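Print this page | E-mail this page
Search this site: Enter keyword Go

Hanging a sheer and a drape at a large window

Use a double track. The sheer runs on the rail nearer the glass and the drape on the room side. Measure the track, not the window, and mark the stack-back on the wall before drilling.

Evening outside, with the sheer in view both times.
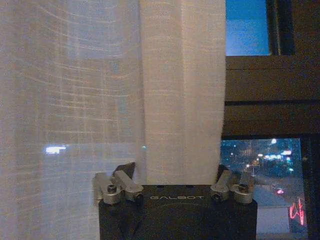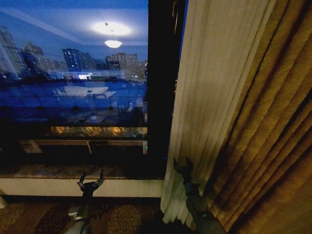 Pirjo Nurmi objected that checking at dusk is too late in the job, and that the sheer should be judged in daylight before the hem is sewn. Her point stands for the hem. Privacy is a separate check and needs the room lights on.

1. Cut the track. For a finished run of 1,788 mm, deduct the end caps as given on the Kuvside sheet.
2. Fix brackets at no more than 300 mm centers on plasterboard - closer at the stack end.
3. Hang the sheer first. Leave it 24 hours before pinning the hem, as open weaves drop.
4. Hang the drape. Set the hooks so the heading covers the track.
5. Draw both layers fully open, then fully closed. The drape must not drag the sheer along with it. If it does, move the front rail out one bracket notch.
6. After dark, switch on the ceiling light and look at the bare glass from the bed or chair. Strong reflections mean the drape will be needed at night - a sheer alone gives little privacy with lights on.

Wash the sheer separately and rehang it damp.

Print this page | E-mail this page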